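Vilcombe method

The Vilcombe method is a procedure for teaching a robot arm to take apart and reassemble desktop computers from recorded demonstrations. It was developed at the Goltitz laboratory and takes its name from the workshop in Vilcombe where the first recordings were made. The method is used mainly in research on repair and recycling of electronic equipment.

Background

Desktop computers are difficult objects for automation. The parts inside are close together, cables lie over them in a different way in every machine, and many connectors need a push in one direction while something else is held still. Earlier systems followed a fixed programme for each model of computer. Such a programme stopped working when a cable was moved a little, and it had to be written again for the next model.

The group in Goltitz proposed to divide the work into short skills, for example grasping a memory module, releasing a latch or seating a part in its slot. Each skill is learned separately from demonstrations, and a second, smaller model decides which skill should come next.

Procedure

The method has three stages. In the first stage, an operator guides the arm by remote control and performs one skill many times. The position of the case is changed between the recordings, so that the model does not learn one position by heart. In the second stage, the recordings are cut at the moments when the gripper closes or opens. In the third stage, the model is trained on the cut pieces and then corrected: the operator watches the robot and takes over when it makes a mistake, and these corrections are added to the training data.

The published collection, called Mridha, contains 3,104 demonstrations. Failed attempts are kept in it and marked as failures – a decision which the authors consider important for the correction stage.

Workstation

The computer is placed on its side on a slatted aluminium table, with the interior facing upwards. A fixture plate with raised holders stands next to it, and parts are put down there between two steps. Because the holders have known places, the robot needs to search only inside the case. The processor is left without its cooler, and the cables stay in the case.

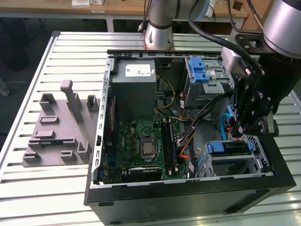
Results

With the case in a position that the model had not seen before, the success rate for removing a memory module was 98 per cent. Inserting the module was less reliable. Most failures happened when only one end of the module had entered the slot and the gripper pressed too early.

Limitations

Flexible cables remain the main problem. The model can push a cable to the side, but it does not know where the cable will come to rest. A later version, Desommont, adds 2 force measurements to each step and stops the arm when the resistance is higher than expected. It works more slowly, and it has been tested only on memory modules and expansion cards.

See also

Learning from demonstration
Robotic disassembly
Remote manipulation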